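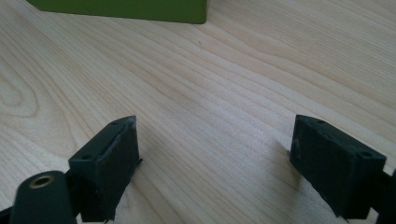

October 2021, equipment plan

Quote from Treltix for the second gripper set is 2,054, fingers and spare pads included. Flostetti wants 1,000 for the bare set, pads at 85 a pair. Budget line has up to 177 left for consumables after the July order. Leaning Treltix. Need to ask both for lead time and insert thread size before Friday's call.
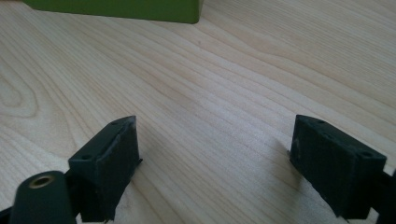
Gavalas Handling Lab, Stestville

Finger wear: pale scuffs on the inner face of the right one. Put two pairs of pads on the request. Brass inserts stay as specified. Table is fine, no new bench this year. Arm quote still open.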